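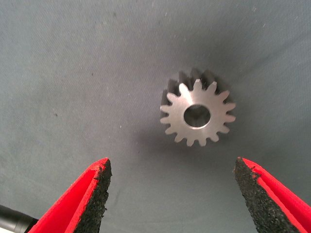 Steel spur gear on gray cloth.

The rheumatologist who runs the hand clinic in Dotthorpe does not like the phrase "wear and tear." Patients arrive with it, she says, and it makes them stop using their hands.

"They have been told the joint is like an old part and every movement takes a bit more off. So they quit gardening, they quit opening jars, and six months later they have less grip and the same pain."

Her subject is osteoarthritis of the base of the thumb. For two years she has led a small trial of night splints at three sites: her own clinic in Dotthorpe and the outpatient departments in Gakau and Muvura. The trial enrolled 88 people, all with pain at the thumb base and changes on X-ray. Half were given a splint to wear in bed along with a set of home exercises. The other half had the exercises alone.

Recruitment closed in December. She is careful about what she will say before the analysis is finished.

"I can tell you who took part and what we asked them to do. I can't tell you it works. I don't know that yet."
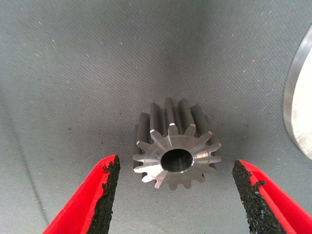

Vol. 13, No. 2

Most of the people in the trial are over 60, and most are women, which matches what she sees in an ordinary week. Many had already tried a splint bought at a drugstore and put it away in a drawer.

"The usual complaint is that it's hot, or it rubs in the web of the thumb. If a splint isn't comfortable it won't be worn, and then you aren't testing the splint at all. We spent a long time on the fit."

The fitting was done by the occupational therapists, who saw each person again after 13 days and trimmed or reshaped the splint if it needed it. Participants kept a paper diary of the nights they wore it. She had wanted a sensor in the strap, but the budget did not stretch that far.

Asked how far she trusts the diaries, she says, "Reasonably far. People fill in a week at a time at the kitchen table, we know that. It's the same problem in every trial of this kind."
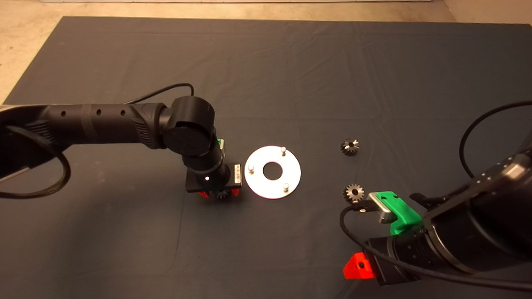

Pain was recorded at the start, at the midpoint and at the end, always for the worse hand. Pinch strength was measured at the same visits. She puts more weight on a third measure, a questionnaire on daily tasks: turning a key, buttoning a shirt, holding a pen, wringing out a cloth.

"A pain score can go down because somebody has stopped doing things. If the pain is lower and they're still turning the key, that means something to me."

Some people dropped out, mainly because of travel. The Muvura site serves a wide rural area and the bus service was cut during the study. The team moved some visits to the phone, but pinch strength could not be measured that way, so there are gaps in that part of the data.

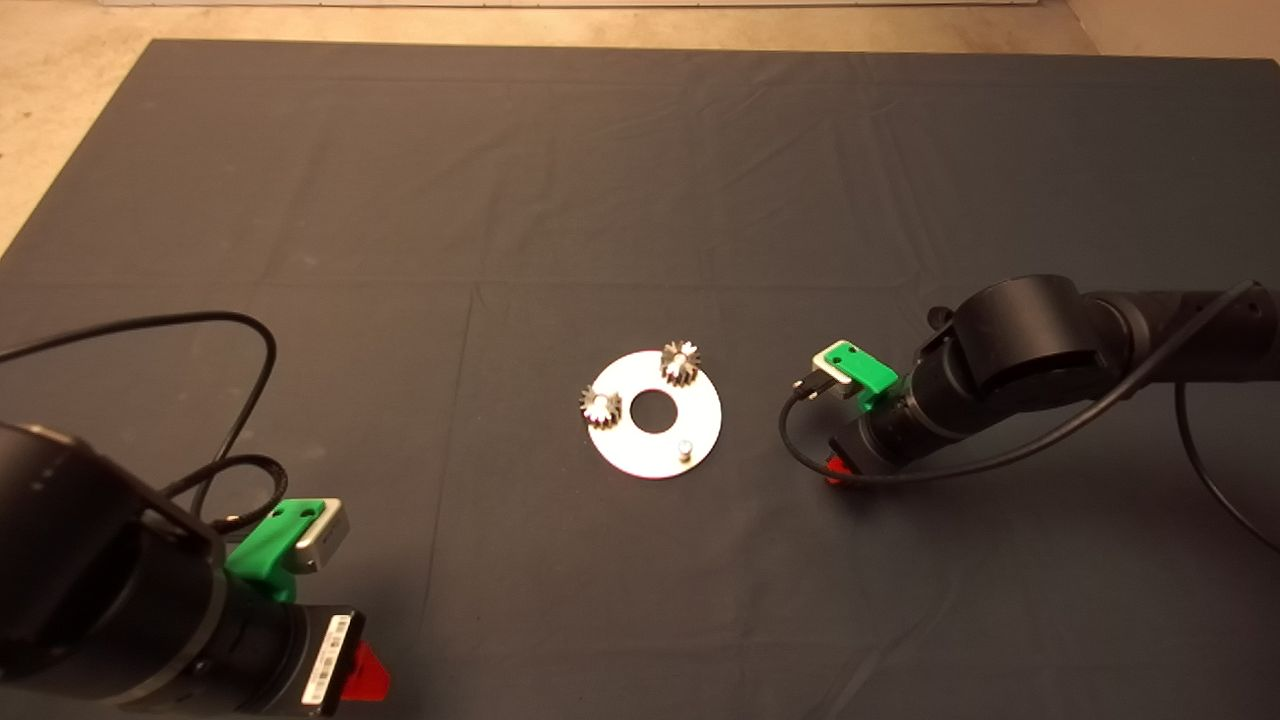
Injections and surgery

She still gives steroid injections at the thumb base, though less often than she did early in her career. "For a bad flare, yes. I explain that it may give a few weeks of relief and that the evidence past that is thin."

Surgery she leaves to her colleagues at the Liyanage unit, and she refers late. Most of the people she sees will never need it. Those who do should expect a long recovery, she says, and should ask early on who will help with cooking and driving.

The results from all three sites will be presented to staff on 27th June. If the splint group has done no better, she plans to say so and drop the splints from the clinic's standard leaflet. The exercises will stay in it either way.

Related items
Exercise after wrist fracture: a clinic review
Gout in older adults
Topical anti-inflammatory gels for knee pain
Letters: waiting times for hand therapy
Morning stiffness and sleep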